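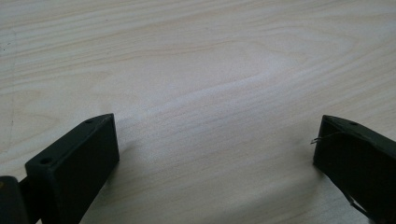
Figure 3. Gripper fingers open over the table surface, nothing between them.

3. Preparing the hand-held gripper for a visitor demonstration

This section is for the person who runs the demonstration table on an open day or during a visit. It supposes that you have already charged the unit as described in section 2. For questions about the table program, ask Aqeel Jadoon in the Githolm workshop. For questions about visitor groups, ask Fouzia Hayat at the front desk.

3.1 Before the visitors arrive

1. Clear the table and wipe it with a dry cloth. Do not use spray cleaner on the day of the visit.

2. Hold the gripper by the handle with the fingers pointing down and away from you. Open the fingers completely.

3. Look at the live picture on the Okideck screen. Both fingers must come in from the bottom part of the picture, one on the left and one on the right, with the table visible between them. If one finger is missing from the picture, loosen the camera clamp, turn it a little, and tighten it again.

4. Check the small round holes on the top of the fingers. If a screw belongs in a hole on your set, it must not stand higher than the surface. The sets are different, so compare with the sheet in the lid of the case.

5. Look for thin wire near the fingers. In Figure 3 a fine silvery wire reaches from the right finger into the space between the two, and another strand runs lower down on the same finger. Before you close the fingers for the first time, find out where each wire goes.

CAUTION: Do not pull a wire and do not cut it. Switch off the unit and call the workshop.

6. Close the fingers slowly and open them again. Do this 3 times. The number on the screen must return to the same value each time when the fingers are open.

NOTE: A pale table gives good contrast with dark fingers, but soft shadows will still fall next to them. This is normal. Change the lamps only if the shadow has a hard edge and the screen shows the message "Check light".

3.2 During the demonstration

1. Show an open and close movement with no object first. Visitors understand the later steps better when they have seen this one.

2. Put one Tarar practice block on the table, in the middle of the space between the fingers. Pick it up, hold it still while you count to five, and put it down.

3. Invite one visitor at a time to try. Stand on the side of the handle – never across the table, where you cannot reach the stop button.

4. When the visitor has finished, press Save. If the visitor does not wish the recording to be kept, press Discard and tell them that you did it.

CAUTION: Visitors must keep their free hand flat on the table or behind the back. The fingers close with enough force to hurt the skin.

NOTE: The memory holds 1000 recordings. At the Ilgate open day on Friday, June 15, 2018, we arrived with the memory almost full and Razia Dhanial had to stop the line to empty it. Please check the counter in the morning.

3.3 After the visit

1. Open the fingers, switch off the unit, and wait until the lamp on the handle goes dark.

2. Write the group name and any problem in the table book. Use error code 17 for any wire problem, also when the unit worked normally.

3. Put the gripper in its case with the fingers up. Replacement of the fingers is explained in section 4.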